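The kitchens that don't exist

Minoru Sekiguchi has tidied the same worktop 30 times since breakfast and he is still smiling. He does it with a controller in each hand and his elbows tucked in, like someone carrying a tray through a crowded pub, and on the screen in front of him a robot arm copies every small turn of his wrists.

The worktop is on a computer. So is the arm, and so is the house around it. Sekiguchi works for Trarneck, a small firm that collects examples for machines to learn from, and what he is making today is a stack of short recordings in which household things get picked up and put somewhere sensible. Each one is saved with the position of every joint, the opening of the gripper and the view from a camera set slightly above. Feed enough of these to a learning system and it begins, haltingly at first, to do the job by itself.

I had expected to be bored. I lasted four minutes before asking for a go.

It's wonderfully hard! My first attempt at lifting a mug ended with the mug on the floor and the arm pointing at the ceiling. Sekiguchi kept the recording (the bad ones go in a folder of their own, and the team is fond of them) and showed me how to come in low, pause, and let the fingers settle before closing. By the sixth try I had it, and I'm afraid I cheered.

The project is called Drotari, and it began in January with a single room and a box of plain blocks. There are now 1228 finished recordings in the main set and another 667 waiting to be checked. Checking is slow work. Someone watches each one at half speed and writes a line saying what was done, in the sort of words you would use to a friend helping you clear up: put the lid back, move the knife out of the way, bring me the fruit.

The rooms themselves come out of a program known in the office as Figueroa, which lays out floors, walls and counters and then scatters objects over them. It has no manners at all. Things land on their sides, or half hidden behind the arm, or much too close together, and that is what makes the recordings worth having. A system taught only on neat rows of cups is lost the moment it meets a real sink on a Sunday evening.

Colour matters too, more than I'd have guessed. White crockery on a pale surface is a famous nuisance, and a knife with a bright handle can teach the wrong lesson if every knife in the set has one. So handles change, stone turns to wood, the light moves round. Sekiguchi will do the same pick under all of it, chatting happily the whole time about his lunch.

The next step is a test on a real arm, in a real flat the team has nicknamed Vutasby, and everyone I met was itching to get there. Until then it's back to the controllers. When I left, he was loading another counter and flexing his fingers.

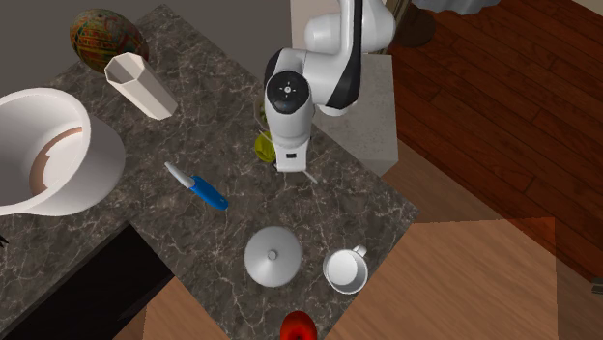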